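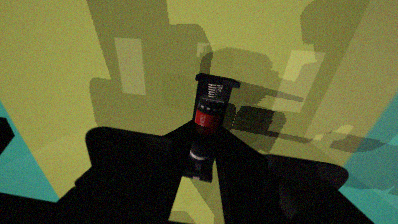

Small dark container with a red band, yellow-green surface behind.

Mondwood Color Names

Mondwood is a list of 2,728 everyday names for paint colors, and I love how odd people get once they run out of "blue"! Names were gathered through July, in 11 rounds, and spelling is left as typed (so yes, "tealy" stays).

Files
names.csv: one name per row, with a hex value
pairs.csv: names that two people gave to the same swatch
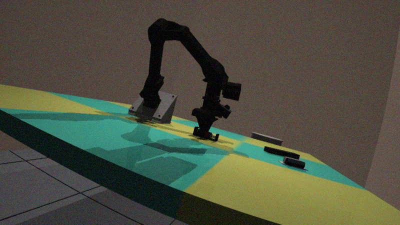 Yellow and teal patches on a tabletop, brownish wall.

Known gaps
Browns are thin, only 6 names so far. More are very welcome, the muddier the better!

Last updated Sep 26, 2025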